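Gripper swap, dish rack bench, 2020-01-17
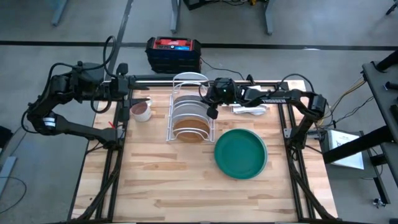 Okay, so I finally got the Rindamo finger pads onto both arms and left everything else alone, same controller gains as the Pidimis set. Wanted a fair fight this time!

First thing I noticed is how much kinder the Rindamo pads are to a plate rim. They give a little when you come in crooked (which I do, constantly), and the plate just sort of settles between them. With the Pidimis pads I had to line up almost perfectly or the plate would twist on the way into the slot. The mug handle is the other way around, though. The softer pads fold over on it and I lost the mug on 2 tries before I got annoyed and raised the closing current from 220 to 300. That held, but the left gripper motor got warmer than I like, so I put it back.

Controller loop is at 100 Hz for all of this. The Delić driver still hiccups when both arms close together, one side lags and then jumps. I thought it was cabling, reseated everything, no change. Need to log it properly.

Leaving the Rindamo pads on for now. Still to do: the folded cloth with both pad sets, and ask Rastach whether the stiffer version ships before February. Spare screws are in the tray with the old pads, please don't mix the lengths again!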